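Galería: pinzas de mano, plan de compra

Noviembre. Preparamos el presupuesto de pinzas de mano para el proyecto Pratov. La oferta de Birnmont es de 1485 euros por pareja, con 7 semanas de entrega. La de Vachon es más barata, pero cobra aparte 300 euros de almohadillas de repuesto. Antes de decidir, queremos ver el trabajo con frutas, que es lo que más gasta las almohadillas. 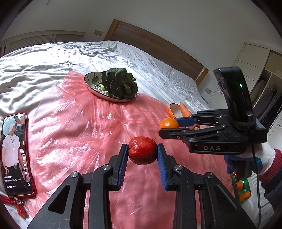 Fresa entre las almohadillas azules; la mandarina espera sobre el plástico rosa. 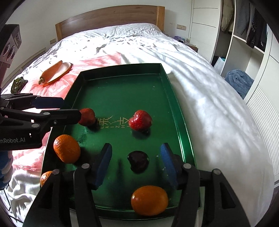
Ciruela y mandarinas en la bandeja verde.

Rizal Tuhumury nos escribe que él pediría las dos parejas a Birnmont y dejaría los repuestos para el año próximo.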